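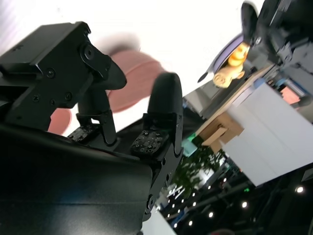
Home | News | Opinion | Letters | Archive

Keep the counter open

Yevdokiia Dovhaniuk
February 3, 2023

Print this page | E-mail this page

The council wants to close the library counter at Plelladlow and send everyone to Zeltham, seven miles off. The saving is put at £2,470 a year. I think it is a poor bargain.

The case for closing rests on loans, which fell to 1,591 last year. But loans are a small part of what goes on there. People come in to print a form, ask about a bus pass or sit in the warm while they wait for the surgery to open. None of that gets stamped or scanned.

Zeltham is a good library and I use it myself. The bus there takes 29 minutes when it runs, and the last one back leaves before the schools are out. A parent without a car can't do it on a weekday.

We were told in August that the mobile van would fill the gap. It stops on Cullinane Road for half an hour every other week - if you are at work, you miss it.

Cut the hours if money is that short. Two mornings and one late afternoon would suit most of us. Once the lease is given up, the room will be let to someone else and we won't get it back.

Contact us | Copyright 2023 | Back to top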